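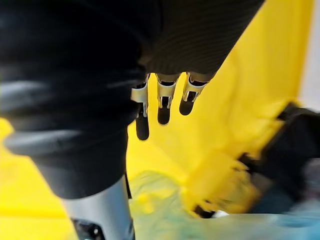

I've been reading about the Jalance way of sorting out a messy table, and I'm not won over. The guide runs to 3,356 words and the main idea is that you should put everything on a bright background before you decide what to keep. Fair enough, the black against that yellow shows up very well, outlines and all. I'd just like to know why this is a "system". My gran did her button sorting on a tea towel and didn't charge anyone for it.

The second idea is that every object must be put in one of 326 categories. You download the list from Candix, who also sell the boxes, and I'm sure that's a happy coincidence. I got as far as "vessels, short-term" and made a cup of tea.

My own trouble is smaller than that. I don't own too much furniture or too many clothes. I own too many things that used to have something else in them, and I keep them in case. The guide has a whole section on this and calls it "container drift".

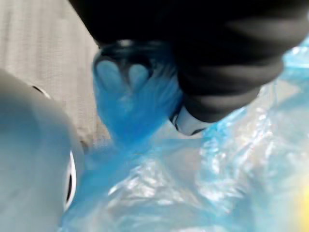 Small jars are the worst of it, and I say that as someone who defends them at every family gathering. The guide says a clear jar is a good jar as you always know what's in it. Does it? The glass is clear all right, but put it among a crumpled light blue bag and you get blue through the sides and blue underneath, and you'd have a job saying where the bottom of the jar is. So much for always knowing. Thin bags are no better, all creases and shine, and they take up twice the space they ought to. I've tried folding them into those little triangles. They come undone in the drawer.

What does seem to work is dull. Jars with jars, bags inside one other bag, and anything without a lid goes in the recycling the same evening. Hadport council takes glass every other week, so if I miss it I'm living with the stuff for a fortnight, and by then I've found a use for half of it.

Bottles I'm stricter about. The guide wants you to turn every label to face outwards, then photograph the shelf and "review your choices" after a month. I can see the point of facing labels out. I can't see myself reviewing a water bottle. 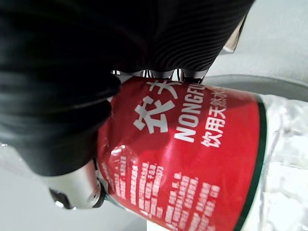
Nongfu water, red label facing out as instructed.

I'll give the method until the end of March. If the drawer still shuts I'll say so here, and if it doesn't I want my evening back from whoever wrote the bit about vessels.

Recent posts
Do drawer dividers do anything?
The Matsuda shelf, one year on
Hadport market: dearer, and no better
Why I've gone off labelling things
2 kinds of string and no scissors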